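Hashini Siriwardena
2023-05-06

1/ I want to write a little about bullfinch wallpaper, because several people asked me which pattern I chose and how I put it up. I am not a professional, so please take this as notes from one person.

2/ The pattern is a winter one. Red-breasted birds on grey-blue branches, dark leaves, pink pine cones, and small white snowflake dots on a light taupe ground. I bought it in December and I still like it in spring.

3/ The birds are large. In a small space you will get only two or three complete ones, and the others will be cut at a corner. Before you cut the paper, hold the roll against the wall and decide where the best bird should be.

4/ I wanted my best bird high on the back wall. The tail is long and goes to the right, so I had to leave more paper on that side than I expected. My first strip was wasted for this reason.

5/ Paste: I used the Dikex one, in powder. I mixed it thicker than the packet said and waited 11 minutes before hanging. Védís Ragnarsson told me to smooth from the middle to the outside with a dry cloth, and this worked well for me.

6/ In the corners I did not try to match the branches perfectly. The pattern is so full of twigs and leaves that the eye forgives it. The grey breasts of the female birds would be nice too, but my pattern has only red ones.

7/ I also have a white wire basket with square divisions on the left wall. It is narrow, so the paper stays visible around it.

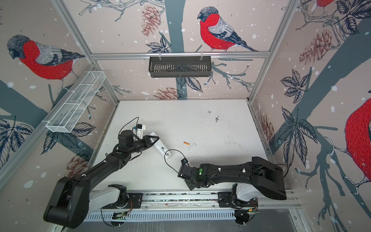
2 min read

8/ If you have used a winter pattern in a small space, please show me your corners. I would like to compare.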